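Patricio Carretero
Thread: what I learned about taking old office computers apart. I did it for one month in November and I want to write it down before I forget. Sorry for my English, I will try to be clear.
14 comments · 31 shares

A bit of context. A small accounting office in Neltcombe closed and they gave their desktop computers to our repair group, Hotia. I said yes to helping before I asked how many there were. It was almost 100.
2 comments

The plan was simple on paper. Take out the disk from each computer, write down its number, put it in a box for wiping, and then look at what can still be used from the rest. In my country I repaired radios, so I thought computers would be easier. They are easier, but they are also more boring, and you must be more careful with the list.

First thing: lay the tower on its side, with the open side looking up. For the first two I worked with the tower standing, like it stands under a desk, and I had my head inside it like a vet with a cow. My neck told me about it for a week.
9 comments · 6 shares

Second thing: touch bare metal on the case before you touch anything on the board. Everybody knows this and everybody forgets it after lunch. I wrote TOUCH METAL on a piece of tape and put it on my screwdriver.

Third thing: take the disk out early. It has people's letters and tax papers on it, so I do not like to leave it in a computer that is waiting on a shelf. When the disk is out and in its box, I can be relaxed about everything else.

I must say a good word about the plastic carriers. I expected to fight with four screws for every disk. With a carrier you free it, the disk slides, and you have it in your hand. Whoever designed this had repaired something in their life.
5 comments · 11 shares

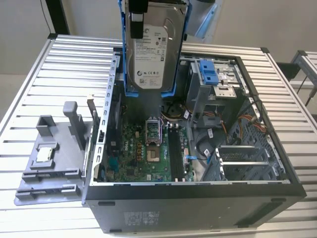 Seagate disk in its blue carrier, above an open tower with a Dell board.

The blue is a help, by the way. After some days I understood that on these computers blue is the colour for the parts you are meant to hold or press. My eyes started to go to the blue first. Now I open a different make, where everything is grey, and I feel a little lost.

About cables. A disk normally has two: a wide one for power and a thin one for data. Pull the plug, never the wires. Some of the plugs have a small metal spring which you must press, and if you do not press it you will think that it is glued. I thought it was glued. I asked in our group if it was glued. They still remind me.
22 comments · 3 shares

Someone asked me about the processor. If you take it out, close the metal frame of the socket again afterwards, gently. On many boards there are very thin pins in there, and one sleeve or one falling screw is enough to bend them. A bent pin means the board goes to scrap, and it was a good board in the morning.

And if the socket had a plastic cover, keep the cover! I have a jam jar for them. My wife would like the jam jar back.
7 comments

Memory: push the white latches at the ends and the stick comes up by itself. Do not pull it from one side. I keep the sticks in an egg box while I work, and later they go in proper bags. Please do not write to me about the egg box and static electricity, I have already received these messages.
18 comments · 4 shares

The label on the outside of the case is worth a photo before you start. When you have twenty open towers, they all look like brothers. I made a list in a school notebook with the tower number on the left and the disk number on the right. In the second week I made one mistake, I wrote a disk next to the wrong tower, and it took me one entire evening to find it.

Screws. I used three lids from coffee tins. One for case screws, one for disk screws, one for "I do not know". The third lid was the fullest. At the end I counted them, because I am this kind of person: 206.
16 comments · 8 shares

Dust. Open the window and use a soft brush. Hold the fan with one finger while you brush it, so it does not spin. The worst dust is under the fan, where it becomes like felt. You could make a hat.

What happened with everything: the disks went to be wiped, the good memory stays at Hotia for repairs, and the boards we could not use go with the metal. Some of the computers will get a different disk and go to people who asked for one. The list for that is open until the end of the month, you can write to me here.
6 comments · 27 shares

If you want to try it yourself, start with one old computer that nobody needs. Use a good light and a screwdriver that fits, and do not begin at eleven in the evening like me.

Next time I will write about power supplies. Until then please do not open one, even when it is unplugged. I am serious about this.
10 comments · 13 shares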